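Grellora Toy Library, minutes of the March meeting

Opened at 7:10 p.m., once the Waline Room had been unlocked and the heating found.

Present: 11, plus a baby who abstained throughout.

1. Last minutes. Approved, with "borrowed indefinitely" corrected to "lost."

2. Money. The Poulain grant of 500 dollars has arrived. The repair bill for the shelving is also 500 dollars. The meeting admired the symmetry and moved on.

3. Overdue loans. 32 items are out past their date, among them the entire Kellov train set except for one bridge. Reminder letters to go out again, in a firmer font.

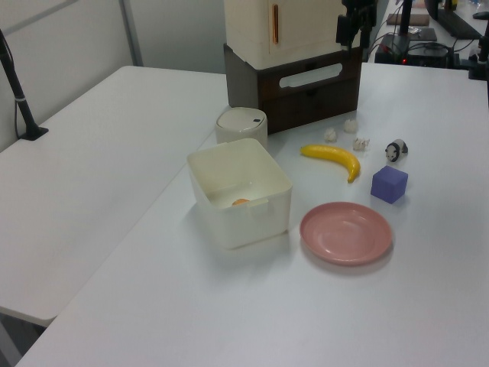
4. Play kitchen sorting. We still have no agreed rule on what belongs in the kitchen set and what goes back to general stock. The banana and the pink plate are plainly kitchen. The purple foam cube was argued both ways — one member holds that it is cake — and the panda was ruled livestock and sent to Animals. The crumpled white bits go in the trash, the real one. Carried, cake member dissenting.

5. Labels. Every box to carry a list of its contents by the next meeting. Handwriting to be legible to someone other than its owner.

6. Any other business. The kettle. Deferred for the fourth time.

Closed at 8:25 p.m. Chairs stacked by those who had not already left.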